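Backups Are Not a Line Item - Lockyer Web Services

Most small firms that ask us for a website quote want the backup charge itemised, and a fair number then ask for it to be struck out. My view is that we should stop offering the choice. A site without a tested backup is unfinished work, and it ought to be priced as part of the build.

The usual objection is that the host already takes copies. Many do, nightly, and keep them on the same account as the live site. If the account is suspended over a billing dispute, the copies go with it. Pankaj Maurya went through 61 of our older client sites in July and found 21 where the only backup sat in the same place as the thing it was meant to protect. For 11 of those, the database had been left out altogether.
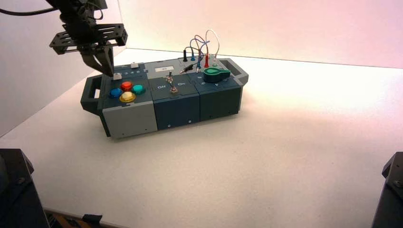

Storage is cheap, so cost is a weak argument. The real expense is the restore test. Someone has to load the copy on to a clean server, log in, place a dummy order and check that the forms still send. It takes around 2 hours per site, and clients see nothing for it. Gráinne Moriarty has argued here that we should therefore bill it separately, so that the work is at least visible on the invoice. I disagree. Anything visible on an invoice gets cut when money is tight.

A plug-in does not settle the matter either. It will report success as long as a file was written – whether that file can be read back is a separate question, and few plug-ins ask it.

We moved to a single price last year. Two prospects went elsewhere. The contract now states how often copies are taken, where they are kept and when the last restore was tested, and I would advise anyone buying a site to ask for the same three things in writing before they sign.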